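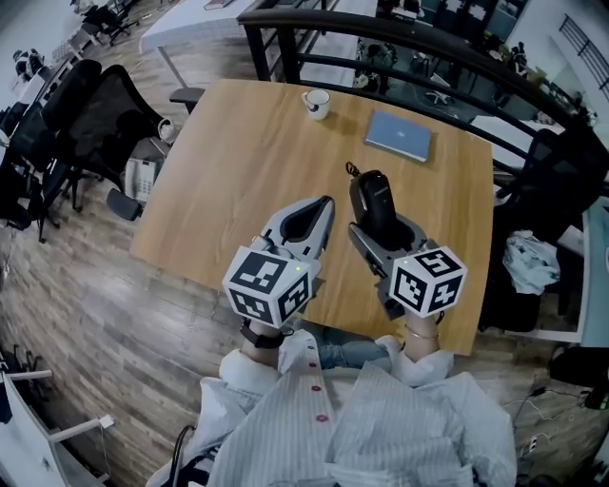 Desk (office)

An office desk is a table at which a person is paid to sit. It differs from other tables mainly in what is allowed to collect on it: a dining table is cleared after each meal, while a desk may go uncleared from one January to the next. The usual form is a flat rectangular top on legs, sometimes with drawers, where things are put so that they can be looked for later.

Contents

Equipment
The mouse
The telephone
The mug
Position
Clearing
See also

Equipment

The standard equipment of the modern desk is a computer, something to point with, something to drink from and, in older or more cautious firms, a telephone. The computer is now most often a laptop. A closed laptop takes up as much room as a large paperback atlas and does about as much work, but its presence is widely accepted as evidence that somebody has come in.

Paper was once expected to disappear from desks altogether. It has moved instead to other desks, typically the spare one by the wall, where a single sheet can remain for months under the protection of everyone's belief that it is somebody else's.

The mouse

The computer mouse is a hand-sized pointing device, traditionally black or grey, which is connected to the computer by a cable or by optimism and a battery. Wired mice are preferred by people who have lost a wireless one. The cable is generally either too short to reach round the laptop or long enough to sweep a pen off the far side, and it keeps the curl it was packed with well into middle age.

When a desk is tidied, the mouse is among the first things picked up and among the last to be given a place. Common practice is to set it down beside the laptop, on the side of the hand that uses it. Left-handed staff in shared offices learn to do this every morning, and to undo it every evening if they are polite.

The telephone

The desk telephone, with its keypad and handset, survives in many offices through a combination of long contracts and good manners. It tends to drift towards the end of the desk, where it can be reached with some effort and ignored with none. At the furniture maker Gorkberg, a survey of 300 desks found that 40 of the telephones were not plugged into anything. The remainder rang chiefly for people who had left.

Spare cable, usually white, gathers near the telephone in small coils. The purpose of any given coil is seldom known, and it is therefore kept.

The mug

The mug is the one item on a shared desk that is reliably defended. A mug with a printed design is held to belong to a person; a plain mug belongs to the kitchen, in theory. It is normally placed at the far edge of the desk, away from the laptop, by anyone who has once placed it nearer.

Segundo Londoño, in his handbook The Tidy Floor, recommends a distance of one forearm between any drink and any keyboard. He does not say whose forearm.

Position

Desks are placed against walls, in rows, or, in buildings with an upper level, along a railing overlooking the floor below. The railing desk is prized for its light and its view of other people's desks, which are always found to be worse. Its drawback is that small objects have somewhere to go. The Ranen building at Dostudside fitted a raised lip to its upper desks after the loss of a stapler, and the minutes of the meeting record the cost as 900 without naming the currency.

Chairs are supplied one to a desk and redistribute themselves. Two or more commonly gather at the same end, and an armrest set at the wrong height will slide over the desktop or jam beneath it, depending on the hour.

Clearing

A clear desk policy requires staff to leave the surface bare at the end of the day. The designer Nidia Salazar, whose Escobar desk has a plain oak-coloured top and no drawers, argued that storage only postpones the decision. Buyers of the Escobar have responded by putting things on the floor.

Her method has 3 stages: lift everything, wipe, and put back what is needed. Most people report that everything is needed.

See also

Cable tidy
Chair, swivel
Hot-desking
Mezzanine

Page last edited 06/09/2024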